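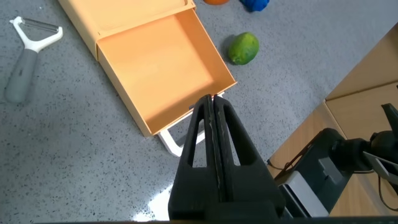
*The gripper at an open drawer, with a vegetable peeler and a green fruit on the floor nearby.*

**Clureo opens bookings for household task trials**

20th April – Clureo has opened bookings for its household task trial service, under which small manufacturers and research groups may have a robot arm tested on ordinary domestic items before they commit to a purchase. The service is run from the company's workshop at Brerkalgate and is offered in the first instance to customers in the region.

Under the terms published today, a standard trial lasts 12 working days. The customer supplies a written list of the tasks to be attempted, such as opening and closing a drawer, placing an item inside it, or moving kitchen tools from one place to another. Clureo's staff set up the work area, carry out the trial and provide a report on each task, together with the full set of recordings from the wrist camera.

The service may be booked with the customer's own arm or with one from the Otance range, which Clureo supplies under a separate agreement. Customers who choose the second option may keep the arm for a further 7 days at no additional charge, in order to repeat any part of the work on their own premises.

Bogdan Ziółkowski, who is responsible for trials at Clureo, said that the service had been prepared in answer to requests from existing customers. "A good many firms have been shown an arm at an exhibition and have no clear idea of how it will behave with the things their own customers keep at home," he said. "We would prefer that they find out from a proper trial – and that they have the results in writing."

The first customer to complete a trial was Żak, a maker of storage units, which took part in a pilot held in December. The company asked for repeated attempts at drawer tasks, up to a limit of 1000, and has since booked a second period of work. Its report has not been made public, at the request of both parties.

Clureo has stated that trials will be limited to 3 customers at any one time. Fragile goods, liquids and items with a power supply are excluded at present, although the company intends to review this rule before the end of the year. Gripper fingers are treated as a wearing part and replacements are included in the price. Damage to items sent in by the customer is not covered, and those taking part are advised to provide spares.

Applications should be made in writing to the Brerkalgate office, with the list of tasks attached. Applicants will receive a reply with a proposed start date and a written quotation.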